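Ludoteca Pitus — Ata da reunião de equipa, junho
Início às 19h, sala do fundo. Lida e aprovada a ata anterior, com uma correção (as estantes são três, não duas).

Ponto 1. Inventário
Lista fechada: 153 brinquedos. Inclui os que vieram da ludoteca Sinstead no mês passado. Faltam as fichas de alguns puzzles, ficam para a próxima. Discutiu-se se os peluches pequenos levam ficha individual ou se entram por saco. Decidido: ficha individual só para os que saem em empréstimo. Os outros por saco, com etiqueta no saco.

Etiquetas Tisix: continuam a descolar no tecido. No plástico aguentam. Experimentar fita cosida nos peluches, começar pelos de pelo comprido. Quem tiver restos de fita em casa, trazer.

Ponto 2. Arrumação da sala
Mudança de caixas. As de tampa saem todas, as crianças não as abrem e os adultos também não as voltam a fechar. Ficam as abertas, pousadas no chão, encostadas à parede das janelas. Peluches numa, veículos noutra, jogos de encaixe noutra. Houve quem preferisse estante para tudo — ficou registado, não se votou.

Mesa: serve para triagem e mais nada. Nada fica lá de um dia para o outro. Parede junto à mesa com riscos e manchas, já se tentou lavar. Pedir orçamento para pintar só esse bocado, tinta lavável. Limite de 60 euros. Se passar disso, volta à reunião.

Estantes Wikström: falta ainda um jogo de parafusos, reclamação enviada, sem resposta. Insistir por telefone. 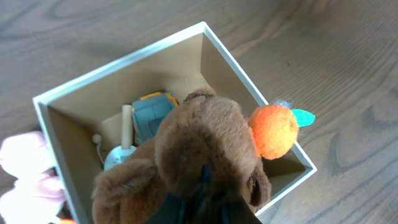
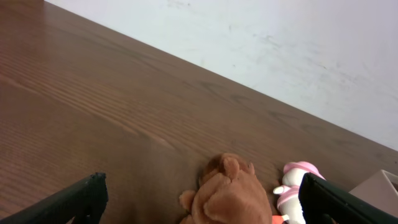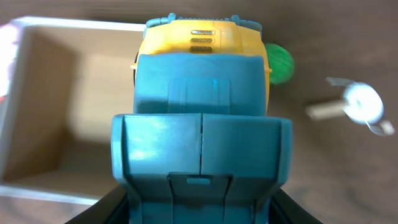
Benedita Salgueiral

Ponto 3. Peluches
O castanho de orelhas caídas fica na caixa aberta, a de rebordo branco. Proposto lavar os peluches todos antes das férias, à mão, em água fria, secar na horizontal. Máquina não, da última vez um saiu com o enchimento todo para um lado. Verificar costuras e olhos antes de voltarem às caixas. O que tiver costura aberta vai para o saco dos arranjos, não para o lixo!! Foi parar um ao lixo em maio e a família que o tinha oferecido perguntou por ele.

Discussão longa sobre aceitar mais peluches. Há pouco espaço e chegam sempre em sacos grandes. Decidido: até setembro não se aceitam, pôr aviso na porta e no balcão. Texto do aviso simples e simpático.

Ponto 4. Brinquedos de plástico
O azul-esverdeado e amarelo, o das ranhuras em cima: ninguém sabe a que conjunto pertence. Perguntar à Sinstead se ficou lá o resto ou as instruções. Até haver resposta fica na secção "por identificar" e não sai em emprestimo. As ranhuras e os recantos juntam pó, limpar com pincel seco e depois pano húmido. Não mergulhar.

Os outros plásticos grandes: pano húmido todas as semanas, como até aqui. Rever arestas. Peças partidas fora da sala no próprio dia. Escala de limpeza afixada por dentro do armário, está desatualizada, refazer.

Ponto 5. Empréstimos
Prazo mantém-se em duas semanas. Pedido para alargar no verão: aceite, passa a quatro em julho e agosto. Máximo de dois brinquedos por família. Atrasos: um telefonema, depois mensagem escrita. Multas não — já se falou disto, não se volta ao assunto.

Caderno de empréstimos quase cheio. Comprar outro igual, de capa dura.

Ponto 6. Outros assuntos
Lâmpada da entrada a piscar. Chave do armário: há só uma, fazer cópia.
Hora do conto em julho, confirmar se se mantêm as almofadas no chão ou se vão as cadeiras pequenas. Ficou em aberto.
Pedido de um carinho de arrumação com rodas, ver preços e trazer à próxima.

A tratar até à próxima reunião:
fita para etiquetas dos peluches
orçamento da parede
parafusos Wikström
contacto com a Sinstead
aviso na porta
cópia da chave

Próxima reunião à mesma hora, data a combinar por mensagem. Encerrada às 20h40.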